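Stage Electrics Basics, Handout 2: Tape Color and the Tray
By Hiba Zein
April
2 min read

I love this session, because it takes the dullest thing in the kit and makes it do real work! Electrical tape is how we tell each other what a cable is for. Once your eye is in, you can read a whole rig from the top of a ladder.

Color first. At Jilusside we mark by job, so learn our list before Friday and don't borrow the one from your last venue.

Red: dimmed circuits
Blue: hard power
Yellow: needs testing
Black: repairs and tidying only, never a marker

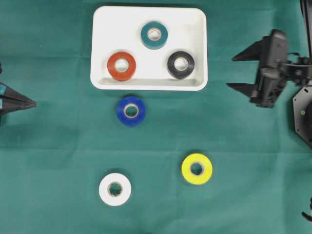 Trịnh asked whether a cable that changes jobs halfway through a run should carry both colors, or whether the old band has to come off first.

Old band off, always. Peel it slowly, wipe the jacket, then wrap the new one. Two bands on one cable will send somebody to the wrong socket, and it will be in the dark.

Now the tray. Rolls in the tray are in use for this job, and everything else stays on the cloth. I picked this up on the Borell tour and I've been a bore on the subject ever since (sorry, but it really does speed up a get-in). 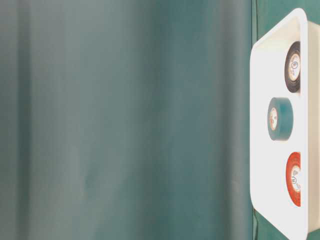
Check the end of each roll before you start. Fold a small tab under so the next person can find it, and cut the tape with scissors. Stretching it till it snaps leaves a thin tail that lifts under warm lights.

Wrapping a marker band

1. Start 75 mm from the connector.
2. Go around twice, with light tension.
3. Relax the last bit of tape completely and press it down with your thumb. 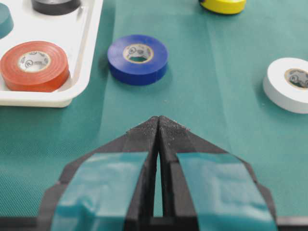

4. Write the circuit number on a white label beside the band.

Clearing down

Tip the tray out at the end and lay every roll flat on the cloth. Then go through them for grit on the sides and crushed cores. I get very happy at this stage!

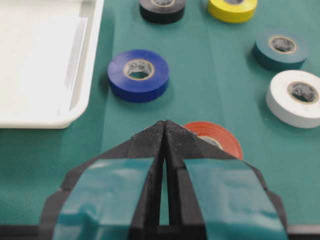 Fig. 4. Rolls laid flat, tray empty.

For next time, bring one cable of your own to mark up.

245 shares
2 comments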